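4.3 The open day at Fodley

Most of what we know about the Kakier cell we learned with the door shut. The tests in Section 4.2 were run by people who had built the thing, who knew which holder stuck and which cable not to lean on, and who had long ago stopped being surprised by it. The open day was the first time the board tasks were run in front of people who had no stake in them, and it changed our minds on several points. We report it as a field observation, with all the looseness that implies, but we think it belongs in the paper. It was also the best day the project has had so far!

The task on show was the electronics board already described: a flat gray mounting board fixed against the ribbed aluminum panel, with a processor in a square socket frame, a green memory module held upright by clips at both ends, and a separate square slot holder to the upper right. The robot has to reach the holder at a shallow angle, with very little room around the tip of the gripper, and it has to do so while the gripper itself hides part of the board from the camera. Visitors who had only seen industrial arms behind fences were taken aback by how small the working area is. 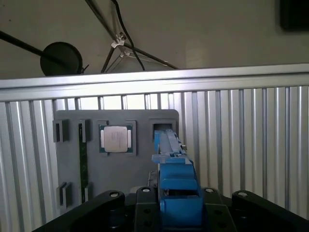
FODLEY, February — Doors opened to the public at 10 a.m. on a Wednesday, which we had chosen for the sake of the technical college next door and which turned out well for everyone else too. The demonstration ran in the Grecu hall, on the ground floor, with the cell at the far end and the wrist camera view repeated on a screen turned toward the benches. Over the day 200 people signed the sheet. Many stayed for one attempt and moved on to the other rooms, but a good number sat down, and a few came back after lunch with somebody else in tow.

We had planned a fixed program: a short talk, a run of the board task, questions, repeat. The talk survived two rounds. By the third the audience was asking questions before the speaker had finished the first slide, and we dropped the slides and simply ran the robot with one member of the team standing by to explain. This was better in every way. People ask much sharper questions of a moving machine than of a diagram of one. Why does it stop there? Is it looking or is it feeling? Could it do that if the board were upside down? (We did not know. We have since put it on the list.)

Attempts were logged exactly as in the laboratory, with the same software and the same stopping rules. The policy used was the one trained on the full set of 3,035 recorded attempts. We did not retrain for the hall, and apart from a camera exposure check before the doors opened we did not adjust anything for the lighting. The hall has bright overhead lamps, and the bare ridges of the panel throw back strong highlights, so we had expected trouble with reflections. The log for the day will be released with the rest of the data. For this section we keep to the qualitative findings, as the visitors were free to interrupt an attempt and did so often enough to make a success rate meaningless.

The first finding concerns pauses. In the laboratory we treat a pause before contact as wasted time, and the controller has a penalty term for it. In the hall, the pause was the moment everyone leaned forward. Several visitors told us they trusted the robot more when it hesitated, as it looked to them as though it was taking care. We are wary of reading too much into this, and a pause that reassures a spectator may irritate someone who has to share a bench with the machine for a full shift. Still, the strength of the reaction was striking, and it came from engineers as well as from schoolchildren. We now think the penalty was set too high, and that a short, regular pause deserves to be studied in its own right.

The second finding concerns the camera view. We had put the wrist camera on the big screen as an afterthought, expecting people to look at the robot. They looked at the screen. From the benches the gripper hides most of what it is doing; from the wrist you see the fingers, the fixtures and the gap between them, and you can judge for yourself whether the approach is any good. Before long visitors were calling out corrections — left a bit, up, no, too far — and they were right more often than we were comfortable with. It takes practice to read a view in which the panel runs off at a slant and the part that matters is small and low down, and we had assumed that untrained people would find it confusing. They needed a minute or two.

This has a practical consequence. Our remote operators currently work from a fixed side camera with the wrist view as a small inset. The inset was a decision made early on, mainly for reasons of bandwidth, and none of us had questioned it for a long time. After the open day we swapped the two, and the operators have asked us not to swap them back. A proper comparison is under way and will be reported separately.

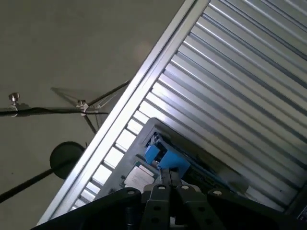
Figure 4. Wrist view toward the ribbed panel, with the two black gripper fingers, the gray plastic frame and its blue blocks.

The third finding is about parts. Hardware that looks ordinary to us does not look ordinary to anyone else, and color matters a great deal. The bright blue blocks in Figure 4 drew more comment than the dark component strip beside them, and when we asked visitors what they thought the robot would go for first, they nearly always named the blue. Colleagues from Plarano, who had come to see the gripper mounts and stayed for the afternoon, pointed out that our labeling guide has the same bias. Annotators are told to begin with "the most prominent object," and in a view like this one the most prominent object is simply the brightest. We checked the guide that evening and they were quite right. The wording has been changed, and 2,100 of the earlier labels have been queued for a second pass.

A fourth point is harder to classify, and we include it because it was raised so often. Visitors wanted to know what the robot does when it is wrong. They were far less interested in whether it was wrong. When an attempt was abandoned and the arm backed away to start over, there was sometimes a small cheer, and the second try was watched in complete silence. We had been worried about failures in public and had even prepared a recorded run to show if things went badly. It was never needed, and we would advise other groups to leave theirs at home. A visible recovery teaches an audience more about the state of the field than a clean run, and it starts much better conversations.

We asked for written comments and received 50 cards. They are not a sample of anything, as the box stood near the coffee and the people who drink coffee are the people who filled in cards. With that said, the two requests that came up again and again were for sound (many people wanted to hear when the gripper had made contact) and for a chance to place the parts themselves. The first is easy, and a simple contact tone has been added to the demonstration software. The second is more interesting. Letting a newcomer set out the board would give us starting layouts that none of us would think of, and every one of them would be useful data. It does raise questions about safety around the arm and about how to record who placed what. We intend to try it at the next open day with the arm powered down between attempts and a longer reset.

Some limits should be stated plainly. The team was present throughout and could not help steering attention toward the parts of the system it is proud of. Visitors were self-selected, curious and kind. The interruptions mean that no two attempts are strictly comparable, and remarks were written down from memory in the gaps between groups, so wording has been lost. None of the four findings should be taken as a measured result. We treat them as well-founded reasons to go and measure something, and the follow-up studies on pausing, camera layout and label order all began as notes scribbled during that one day.

For groups considering something similar, the cost was modest: one day of running, one day of moving the cell and checking the mounts, and a very tired team. We would do it again tomorrow. The cell has been left in the demonstration layout for the time being, and the experiments in Section 4.4 were run with the panel and fixtures in that arrangement.

38 shares · 6 comments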